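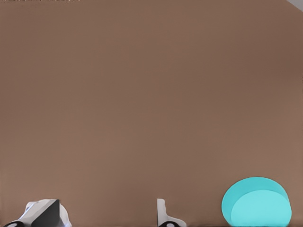
Cuaderno de simulación, agosto, 16:20

Sigo con la comparación de controladores para la pinza de dos dedos. Hoy toca Bartoš contra Ladard, con la misma mesa marrón y las mismas piezas de colores. Paso de control a 400 Hz en los dos. Zsolt Somogyi dejó preparada la configuración en el servidor de Virkerton; solo cambié la apertura inicial, que ahora es de 70 mm.

Con Ladard la aproximación sale más lenta, pero oscila menos al final. Bartoš llega antes y corrige tarde – lo mismo que vimos en julio.
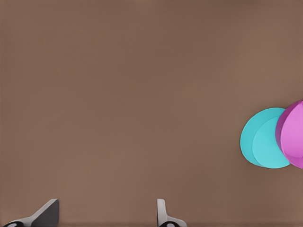

¿Con qué fuerza de cierre comparamos? Con la del último ajuste, igual para los dos controladores, hasta terminar la tanda.

El agarre por el borde es lo que más me preocupa. La pieza rosa tiene forma de cuenco y los dedos tienen que quedar en torno al reborde.

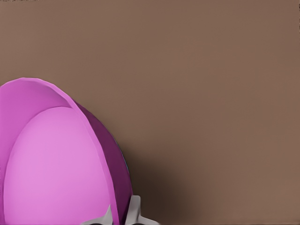
Para eso hace falta afinar la orientación de la muñeca antes de bajar. Lanzo 3000 episodios esta noche, semilla 61, y guardo los registros en la carpeta Drovidport. Pendiente: pedir a Zsolt el modelo de contacto nuevo.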